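Finished reading the Tidmont book last night. It's the catalogue for the Tshabalala prints, edited by Wael Badawi, and I've had enough questions about it that I'll put my notes in one place.

It comes as 2 volumes. The first is plates only, 329 pages. The second has the essays, an interview and the list of works.

The plates are very good. The blacks in the early linocuts hold up and you can see where the ink sat thick. The paper is uncoated, so the later colour screenprints look flatter than they did on the wall at Jemlow.

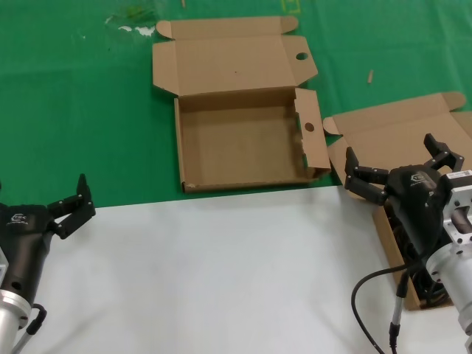 Box open, lid back.

The interview is the part I'd send people to first. Tumelo Rampersad asks short questions and lets the answers run. There's a long stretch on learning to cut lino from a neighbour who made shop signs, and another on why the harbour series was stopped after 29 prints.

Badawi's own essay is slower. He spends a lot of it on dating the undated proofs. If you collect the prints you'll want that. If you don't, skip to the section on paper, where he goes through the mills and explains the change in the margins.

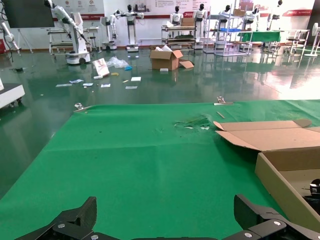
My one real complaint is the index. It goes by title, and half the prints are called Untitled. You end up working from plate numbers, and those don't match the numbers used in the old Zirnix pamphlet.

Someone asked if it replaces the pamphlet. No. The pamphlet has the studio notes and they aren't reprinted. Keep your copy if you have one.

The binding is sewn and both volumes open flat. Text is in English only. Tidmont say a paperback of the essays is coming in June, without the plates.

Rampersad is giving a talk on the harbour prints at Jemlow on Wednesday, 6.30pm. I'm going and will post notes after.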